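공개 시연일 자주 묻는 질문
Flirkau 작업동 / 수건 접기 시연

최종 수정: 2020-03-06

방문 신청

누가 신청할 수 있습니까?
만 14세 이상이면 누구나 신청할 수 있습니다. 학교나 회사 단위의 단체 방문도 같은 양식으로 받습니다. 14세 미만은 보호자가 함께 오면 전시 구역까지 들어갈 수 있고, 작업 구역에는 들어갈 수 없습니다.

한 회에 몇 명까지 들어갑니까?
작업 구역은 한 회 30명입니다. 단체가 30명을 넘으면 두 회로 나누어 배정하며, 대기하는 쪽은 그동안 전시 구역을 먼저 봅니다.

참가비가 있습니까?
없습니다. 다만 신청 후 오지 못하게 되면 전날까지 취소해 주십시오. 빈자리는 대기자에게 넘깁니다.

현장 접수도 됩니까?
남은 자리가 있을 때만 됩니다. 접수대에서 신분증을 확인합니다.

다음 공개일은 언제입니까?
6월에 한 번 더 엽니다. 날짜가 정해지면 이 페이지와 신청 양식에 함께 올립니다.

시연 내용

무엇을 보여 줍니까?
수건을 잡고, 펴고, 접는 작업입니다. 앞부분에서는 사람이 손에 센서 장비를 착용하고 수건을 다루는 과정을 보여 주고, 뒷부분에서는 Skelletti 양팔 로봇이 같은 종류의 수건을 접습니다. 설명과 질문 시간을 포함해 한 회에 2시간이 걸립니다.

왜 사람이 먼저 합니까?
로봇이 배우는 자료가 사람의 동작에서 나오기 때문입니다. 작업자가 양손에 장비를 착용하고 수건을 접으면 손의 위치와 움직임이 기록됩니다. 이 기록을 Astuveck 소프트웨어로 정리해 학습에 씁니다.

왜 하필 수건입니까?
천은 잡는 위치에 따라 모양이 계속 바뀝니다. 상자나 병은 한번 잡으면 형태가 그대로지만 수건은 모서리가 말리거나 처지고, 겹친 부분이 가려집니다. 세탁 공장에서 문의가 가장 많은 품목이기도 합니다.

수건은 어떤 것을 씁니까?
고리 모양 올이 있는 일반 테리 수건을 씁니다. 색과 크기는 회차마다 다릅니다. 집에서 쓰던 수건을 가져오셔도 시연에는 사용하지 않습니다.

흑백 사각 무늬 표지는 무엇입니까?
위치를 계산하기 위한 기준 표지입니다. 카메라가 무늬를 읽어 거리와 방향을 구합니다. 손으로 가리거나 옮기면 기록을 다시 해야 하므로 만지지 마십시오.

로봇이 실패하는 경우도 있습니까?
있습니다. 모서리를 놓치거나 두 겹을 한꺼번에 잡는 경우가 흔합니다. 실패한 시도도 중간에 끊지 않고 그대로 보여 드립니다. 담당자가 멈춘 뒤 수건을 다시 놓고 다음 시도로 넘어갑니다.

기록은 얼마나 모아야 합니까?
작업에 따라 다릅니다. 시연에 쓰는 접기 동작은 한 사람이 100회를 반복한 기록을 한 묶음으로 관리합니다. 동작이 달라지면 묶음도 새로 만듭니다.

체험과 안전

장비를 직접 착용해 볼 수 있습니까?
회차마다 4명까지 가능합니다. 신청 양식에서 체험 항목을 선택하십시오. 반지와 시계는 빼야 하며, 손톱이 길면 장갑이 맞지 않을 수 있습니다. 체험 중의 손동작은 학습 자료로 저장하지 않습니다.

로봇에 얼마나 가까이 갈 수 있습니까?
바닥의 노란 선까지입니다. 로봇이 멈춰 있어도 선을 넘지 마십시오. 안내자가 정지 상태를 확인한 뒤에만 가까이에서 볼 수 있습니다.

복장 규정이 있습니까?
굽이 낮고 앞이 막힌 신발을 신어야 합니다. 목도리와 긴 끈이 달린 옷은 보관함에 넣어 주십시오.

사진을 찍어도 됩니까?
전시 구역과 작업 구역에서 찍을 수 있습니다. 플래시와 삼각대는 쓸 수 없습니다. 화면에 띄운 기록 자료는 찍지 마십시오. 다른 방문자의 얼굴이 나온 사진을 공개할 때는 당사자의 동의를 받아야 합니다.

오시는 길과 기타

어디로 들어갑니까?
Butkienė 관 쪽 출입문으로 들어와 접수대에서 출입증을 받으십시오. 정문은 화물 차량 전용입니다.

주차할 수 있습니까?
방문자 주차장은 Butkienė 관 뒤편에 있습니다. 버스로 오는 단체는 차량 번호를 미리 적어 주십시오.

휠체어로 관람할 수 있습니까?
가능합니다. 모든 관람 구역이 1층에 있습니다. 체험대는 높이를 조절할 수 있으니 신청할 때 알려 주십시오.

늦게 도착하면 어떻게 됩니까?
안전 안내가 끝난 뒤에는 작업 구역에 들어갈 수 없습니다. 같은 날 다음 회에 자리가 있으면 옮겨 드립니다.

설명 자료를 받을 수 있습니까?
접수대에 인쇄물이 있습니다. 수업에 쓸 파일이 필요한 교사는 신청 양식의 비고란에 적어 주십시오.

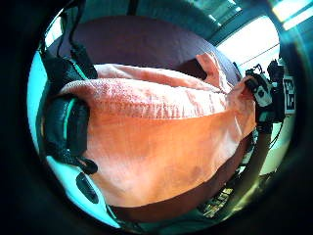 장갑과 센서 장비를 착용한 양손으로 주황빛 수건을 잡은 모습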